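Skip to content Search this blog Go

I signed a franchise agreement with Orken last October. Home cleaning, one territory, 40 pages of contract. 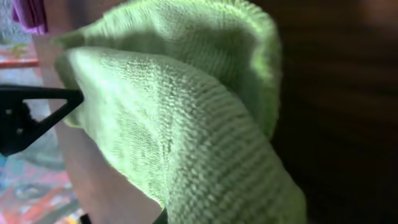 My sister asked whether the fee covered any leads, and said Lumenta gave her none.

It didn't. I paid for 200 leaflets myself – two calls came back.

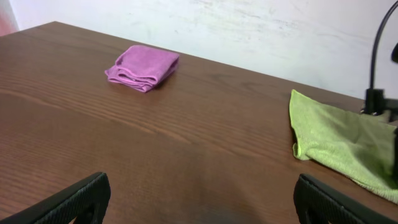

Table and wall, front room

Month one brought in £583 before the royalty.
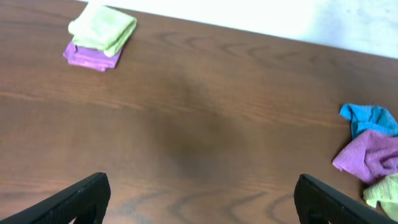
The royalty is the part to read twice. It comes off takings, so a slow month hurts. Folded cloths, green on purple, are cheap by comparison.

Ask for the renewal terms too.

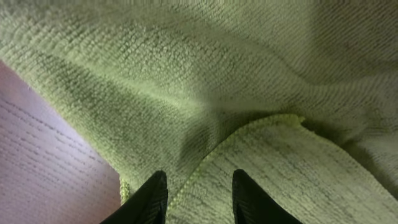
What I'd ask Pendo or Stondard

Who owns the customer list?

93 shares 

Last updated 8/4/21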